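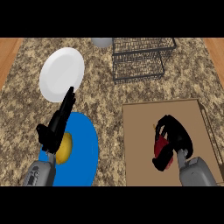
Two arms, one counter, one operator. Simulated kitchen, remote control practice.

Home Explore Notifications Messages Lists Profile

10/13/22

A small thread about what I learned by teaching two robot arms at the same time. I work on the remote control side at Flustside, so please read this as notes from the person holding the controllers.

Our task is easy to say. Tidy the kitchen things: the fruit, the plate, the red object. In simulation it should take a calm person less than a minute. My first try took much longer and I dropped everything.

The main difficulty for me was the second hand. When I look at my right gripper, my left one starts to drift. I do not feel it drifting. I only see it later in the replay, and then the robot has also learned the drift.

So now I have a rule. Before I close one gripper, I decide where the other one will wait. Say it aloud if you need. "Left waits near the plate." It sounds silly in a quiet office but it helped me more than any setting.

We started collecting in August. The goal is 1,000 good demonstrations for this task. At the end of September we had 200 that I would show to another person.

What is a "good" demonstration? We had many discussions with the team at Hollmont, who train the policy. They do not want the fastest ones. They want the ones where the hand goes to the object by a similar path each time, and where the operator does not stop in the middle to think.

The stopping is a real problem. If I hold the gripper still for two seconds because I am thinking, the policy learns that standing still at this place is part of the job. Then it stands still forever — very politely.

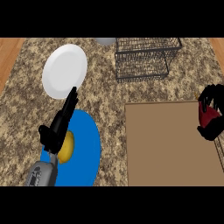
Left gripper closed and near the plate, right one around the red object.

I look at the fingers first when I review. The closed, empty gripper is the one I used to ignore. But it is also data, and it is close to other objects, so its position matters as much as the one that is holding something.

The next thing is depth. On a flat screen I often believe I am above the plate when I am in front of it. I asked for a second view beside the main one. Tsoukalas, the tool we use for replay, can show both together, and my failed grasps went down in the same week.

Also, please take breaks. I made a small table for myself, and after 23 demonstrations without rest my work becomes clearly worse. My hand is fine but my attention is not.

Someone asked if we also teach by moving real arms by hand. Yes, at the Sillell site. There you feel the weight of the arm and the movement is more natural, but guiding two arms with two hands leaves no hand for the reset button. We use a foot pedal for this.

I will write about the pedal another time. It has its own problems.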